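Search this site Search

What I learned from a year of buying less food
2 min read

Last May I started writing down every grocery receipt in a notebook. I had no plan for it. I wanted to know why the fridge was full and we still ordered takeout twice a week.

The first month came to 44 trips to a store, which sounds wrong, but most were the small Andach on the corner, for one onion or a carton of milk. I never left with only the onion. Over the year I logged 267 receipts, and most of the drop came after I quit going in there on the way home from work.

What replaced it was dull. I do one big shop at Iturra, early, before 8 a.m., with a list. The list comes from five dinners we both like. Two nights are left open for leftovers or eggs.

I also went through the kitchen and wrote down what we already had. It took most of an afternoon. There were three open bags of lentils.
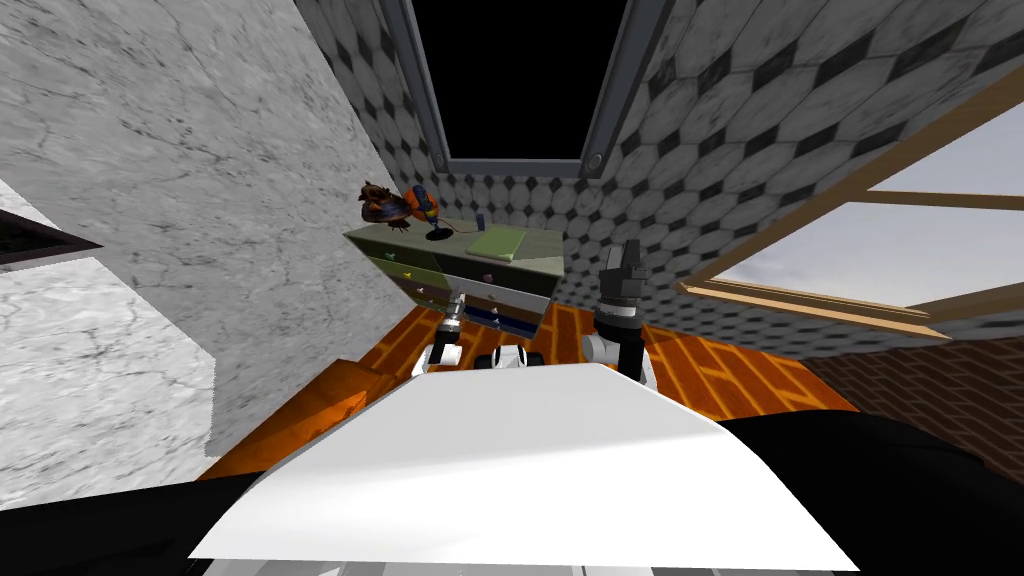
Delia Troncoso wrote to me after my first post on this and said five dinners would drive her family up the wall by the second week. She plans by ingredient: one chicken, one pot of beans, one big green thing, and they work it out each night. I tried her way for a month. It went fine until I got tired, and then I stood in the kitchen at 6:30 with a pot of beans and no ideas.

So I went back to the five dinners. I swap one out when we get sick of it. The current set is lentil soup, baked potatoes, fried rice, pasta with greens, and a chicken thing from my aunt.

The freezer helped too, once I put dates on everything. Soup goes in flat, in bags. Bread goes in sliced. Anything without a date gets eaten that week or thrown out. 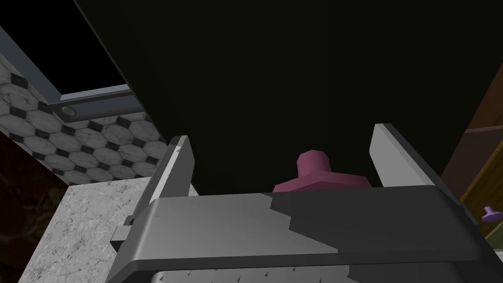 A counter, up close.

We still waste some food, mostly herbs. I have stopped buying cilantro unless it's for that night. Next I want to look at what we spend on coffee.

Contact | Copyright Skoltitz Notes | Back to top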